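**Savitska translation, second edition: worth buying again?**

**pagefoxed** — 9:40 am

I read the Savitska novel in the old Porkar Press paperback years ago and have just finished the new one from Shi House. It runs to 907 pages against 1,331 for the Porkar, and the type isn't any smaller. I'd like to know what went. Spoilers are fine, I've read it twice now.

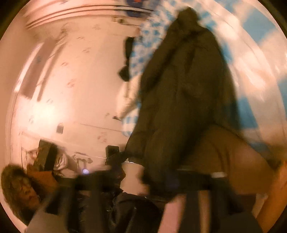
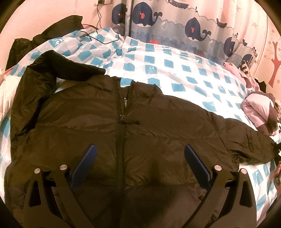 Does the new edition leave out the letters between the sisters?

Most of them are still there. The first 4 are printed in full, and the later ones are shortened and folded into the chapters.

**marginalia_mo** — 10:15 am

The answer above matches what I found. What I missed more was the harvest section. In the Porkar it goes on for chapters and nothing happens, and I liked that. In the new one it's over before you've settled in.

**drybinding** — 10:32 am

I'm the opposite. I gave up on the Porkar at the harvest, both times. The new one I finished in February and was glad to. A long book isn't owed its length.

**marginalia_mo** — 10:50 am

Fine, but then call it abridged on the cover. Mine says "newly translated" and that's all. You have to read the note at the back to learn that 31 chapters were cut or merged.

**drybinding** — 11:04 am

The note says the cuts follow the author's own later version. That's a revised text, so I don't think "abridged" is the right word.

**marginalia_mo** — 11:09 am

It says "guided by" the later version. I have it open. That could mean anything.

**tallowcandle** — 1:20 pm

Has either of you compared the endings? In the Porkar the last line is about the river at Prerach. In the new one the river comes a paragraph earlier and the book stops on the mother closing the shop. I thought my copy was missing a page.

**pagefoxed** — 1:45 pm

Same in mine, so your copy is okay. I prefer the shop. The river line always felt stuck on to me.

**tallowcandle** — 1:52 pm

Good to know, thanks. I still like the river.

**quartofan** — 3:30 pm

On the actual question of buying again: the Porkar dialogue is stiff. Everyone talks like a lawyer, even the kids. The Shi House people sound like a family. If you only read it for the plot, keep the old one. For the dinner scenes I'd pay for the new one.

The binding is glued, though — mine cracked at the start of part two.

**drybinding** — 3:41 pm

Mine is holding up. Agree on the dialogue.

**marginalia_mo** — 4:05 pm

I'll give you the dialogue. I'm keeping both on the shelf and I'd still tell a new reader to start with the long one.

**pagefoxed** — 6:10 pm

Thanks all. I'm taking the new one with me and will reread the harvest chapters in the Porkar when I get back. If anyone has the author's later version in the original, please post the chapter list.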